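Lillatmont Reactor Visitor Center and Training Hall
Public area safety checklist, with inspector's comments
Inspection date: November 11, 2024
Scope: lobby, exhibit floor, meeting room, siren and shelter equipment

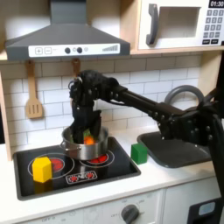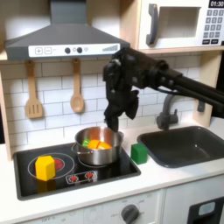 Page 2 of 5

1. Exits and routes
Main doors open fully: Yes
Exit signs lit: Yes
Route to assembly point clear: No
Comment: Two display panels from the public comment evening were left against the east corridor wall. Move them to storage. The corridor is rated for up to 200 people and needs its full width.

2. Radiation monitors
Portal monitor at lobby powered on: Yes
Daily source check logged: Partly
Comment: The log has no entries for two days in February. The monitor itself passed today. Missing days should be marked as missing – do not fill them in later.

3. Hand-held survey meters
Calibration labels in date: Yes
Batteries tested: Yes
Comment: The Kiani meter has a cracked strap clip. Still fit for use. Order a new clip.

4. Iodide tablet cabinet
Locked: Yes
Seal unbroken: Yes
Stock matches card: No
Comment: Card says 81 packs, shelf holds 72. The Jirkov annex signed for a delivery from this cabinet but the card was not changed. Correct the card and attach the annex receipt.

5. Siren and voice system
Test tone heard in all rooms: No
Comment: Very faint in meeting room B with the door shut. Fitden fitted the speaker and has been asked to look at it. Until then, staff must go to room B in person during a drill.

6. Notices for visitors
Emergency leaflet available: Yes
Leaflet is current edition: No
Comment: The rack still has the old leaflet with the former phone line. Remove all copies today.

7. First aid and fire
Extinguishers tagged: Yes
Eyewash flushed: Yes
First aid kit complete: Yes
Comment: Extinguisher 17 is behind the coat rack – move the rack.

Result: Pass with conditions. Items 1, 4 and 6 to be closed before the next public tour. Item 5 stays open until a repeat tone test is done.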